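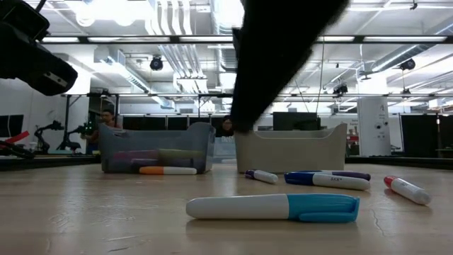 *Loose markers in front of the two bins. More are in the bin on the left.*

**Ticket 561 – Markers skipping or dry, shared worktable**
Location: Harcombe, room 272
Opened: October 22, 2022
Priority: low
Status: closed, one follow-up

**Reported problem**

Markers from the shared bins write faintly or stop partway through a line. The person using the table picks up a marker, gets a gray streak, puts it back and tries another. The bad ones go back in with the good ones, so the next person has the same trouble. Blue and purple are mentioned most. The report also says the caps "don't match anymore" and asks whether the last order from Fullside was a bad batch.

**Checked first**

- Order record. The last Fullside order went out in January and was split between this table and the supply closet. Markers from the closet share write normally, so a bad batch looks unlikely.
- Storage. The bins have no lids, which doesn't matter for capped markers. They are not near a heater or in direct sun.
- Paper. The report didn't say what people were writing on. Tested on plain copy paper and on the coated label stock. Even a new marker skips on the label stock if you write fast.

**Step 1 – Empty the bins and test**

Took everything out onto the table and drew a short line with each marker on copy paper. Three results were used: good, weak, dead. A weak marker gets a second try after resting cap down overnight. A dead one does not.

Most of the weak ones were blue or purple, as reported. The thick markers held up better than the thin ones.

**Step 2 – Caps**

Pressed every cap until it clicked. Several of the weak markers had caps that went on but never clicked. When those caps were tried on other barrels from the same set, they clicked fine. The closet has two makes mixed together, Sisero and Böttcher, and the caps are close enough in size to swap. A Sisero cap on a Böttcher barrel feels closed but can be turned freely with two fingers. The other way around it won't go on at all.

This is the likely cause. Caps get swapped when more than one marker is open at a time, and the loose fit lets the tip dry out over a week or so.

**Step 3 – Rest and retest**

Weak markers were stood cap down in a mug overnight with matching caps on. The next day almost all of them wrote a full line on copy paper. The rest went in the trash.
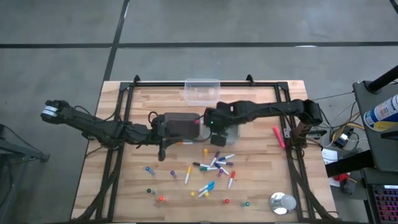

**Question from the reporter:** Can a dead marker be brought back by dipping the tip in water?

**Reply:** Only if it is a water-based marker, and then not for long. A quick dip and an hour with the cap on may get you a few more pages, but the color comes out thin. Don't do it with permanent markers, as water does nothing for the ink. For this table it is easier to throw the marker out and take a new one from the closet.

**Step 4 – Changes made**

1. Dead markers go in the trash right away, not back in the bin.
2. Markers that write go in one bin. Markers you aren't sure of go in the other, and they get tested on Friday.
3. Refills for this table will be Sisero only. The Böttcher markers left in the closet move to the front desk, where they are the only kind.
4. Scrap paper for testing is kept in the drawer. Please don't test on the tabletop. It already has scratches and doesn't need ink as well.

**Second report, same ticket**

A few days later the reporter wrote that a purple marker had gone faint again. Tested it on copy paper and it was fine. On the label stock it skipped. Slowing down fixed most of it, and a thick marker fixed the rest. Added a line to the closet sheet: use thick markers for labels.

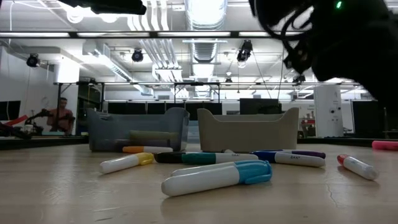

*Capped markers on the table, both bins behind them. Yellow and orange at the left, red over to the right.*

**Resolution**

Cause: swapped caps between two makes, plus dead markers being put back. The Fullside order was not at fault and no return was filed.

**Follow-up**

Ask Fullside whether the thick Sisero markers can be ordered by single color. The sets come with more yellow than this table uses – blue runs out first. Ticket stays closed in the meantime. Reopen it if a marker with its own cap on, clicked shut, goes dry within two weeks.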